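Chapter 3
Where the Examples Come From

I used to think the clever part of robot learning was the learning. Then I spent a summer at Lidov gathering examples for a project called Haslam, and I came home with very different opinions and a sore neck. So before we touch a single equation, I'd like you to sit with me at the bench for a while.

An example, for us, is one go at a task from start to finish, with the arm positions and the camera views saved together. The task sheet might say no more than "pick up the headphones with both arms". Easy to write! But a headband has a curve to it, and the cord goes wherever it likes, so two goes are never quite the same.

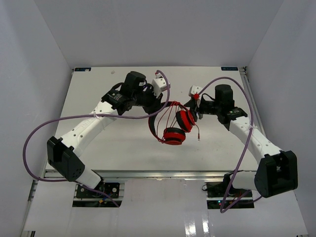

Surely you could do it once, perfectly, and copy it 47 times? A reader of the Drirnier draft put that to me in the margin, and I'm glad of it, as I'd asked the very same thing in my first week. Copies teach the system one path through the air. Turn the headphones a little and it will close its fingers on nothing.

What we want is spread. Move the object between goes, turn it, let the cord fall in a new tangle — and write down what you changed. I kept my notes in a paper book, ten goes to a page, and I still think that beats a spreadsheet when your hands are busy.
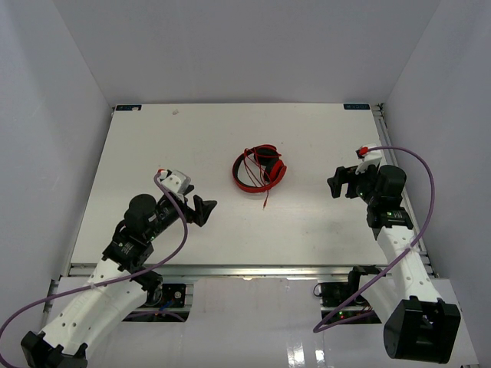 Figure 3.1 Headphones on the tabletop, clear of both grippers.

Starting positions deserve a section of their own, so let's begin there.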